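Skarley open day: what I made of it

Posted Tuesday, February 4, 2025 by Chantelle Hlongwane

The invitation from Skarley promised "a working floor, fully open." I have been to enough of these to know what that tends to mean, so I kept my coat on and my expectations low.

We were a group of 30, split into two, and my half started in the showroom. Carpet samples, a wall of brochures, coffee from a machine that wanted a token. Our guide said the Tolley building had been refitted last July and that visitors always comment on how calm it feels. I found it calm the way a dentist's waiting room is calm.

After that came the workroom, the part I had driven 300 miles for. It has carpet too, a gray-blue one, and I don't understand that choice. Anybody who has dropped a small screw on carpet will tell you why. I asked, and was told it keeps the noise down. Maybe so. I'd like to hear from whoever has to crawl after the screws.
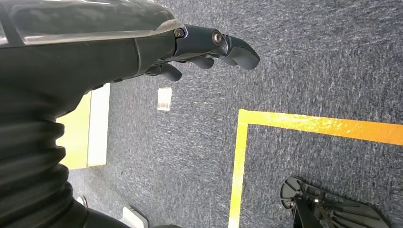
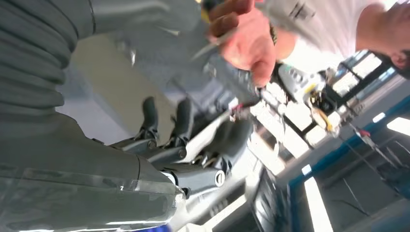 Hand work was the big theme of the talk. The phrase "finished by hand" came up so often that I started to wonder what it covered. Does a person do the whole job, or tighten one thing at the end? I put that to the guide and got a nice answer about craft and care, with no hours or steps in it. The man from Coetzee standing next to me wrote it down word for word. I did not.

I will say the tools looked like tools people use. I've seen open days where everything hangs on a painted board and still has the shop sticker on it.

The second hour was weaker. We got a slide show on Murketex, the new cover fabric, which is supposed to wipe clean and outlast the old one 4 to 1. There was a swatch to pass along. It felt fine. When I asked who ran the wear test, the reply was that the results would be "shared in due course." I've been hearing that from suppliers for years.

Parking is free but tight, and the sign for the side entrance is behind a hedge. Lunch was sandwiches. If they send me the wear figures I'll post them, and until then I'm not changing my order.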